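Ticket 522 – Room 2, Kesthorpe: socket by skirting not working, marks on wall
Site: Kesthorpe
Raised by: Nyokabi Mrema
Assigned to: Koen Mulder
Priority: normal
Status: open, awaiting paint

Nyokabi Mrema, 08:50
The low socket in Room 2 is dead. I tried a desk lamp and a phone charger and got nothing from either. The other sockets in the room are fine. While someone is in there, could they also look at the wall, which has picked up a few marks since it was painted in December.

Koen Mulder, 09:35
Is anything else off on that side of the building? Please check the corridor and the kitchen before I drive over. Also, has anyone reset the board?

Nyokabi Mrema, 10:05
Corridor and kitchen both fine. Nothing has tripped that I can see, and I have left the board alone.

Koen Mulder, 13:20
On site. No power at the socket. Isolated the circuit and took the front off. The neutral had worked out of its terminal. Cut back, stripped and remade it, then checked the other connections, which were tight. Refitted and tested, reading normal. Ran a fan heater from it for 39 minutes with no trouble. The socket can be used again.

Ivana Figueroa, 13:45
Thanks. Can you confirm whether the wall needs a full repaint or just touching in? The Fladenley job took most of the budget and I have 4,000 left for all decorating until the new year.

Koen Mulder, 14:10
Touching in will do. It is a few small scuffs and specks, nothing through to the plaster. I went over one with a damp cloth and it lightened but did not go. Sugar soap first, then paint whatever is left. 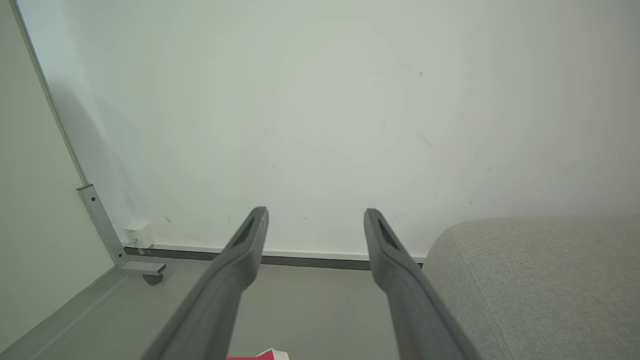 The skirting can stay as it is. I would leave the darker lower band alone, as it takes the knocks from the hoover and any new paint there will only chip. Mask along the top edge before doing the wall.

Macarena Lagos, 14:30
Which white is it? There are two part tins in the store, one Brerik and one Srisuk, and they don't match.

Koen Mulder, 14:40
Not sure. Try a dab of each low down and let it dry overnight – the light in that room is uneven and wet paint will mislead you.

Macarena Lagos, 16:15
The Brerik tin has skinned over and I can't get a usable amount out of it. Srisuk dab is on. Will check in the morning.

Graciela Troncoso, 16:25
Splitting this. Electrical part closed. Decorating part stays open under the same number until Macarena reports back on the colour.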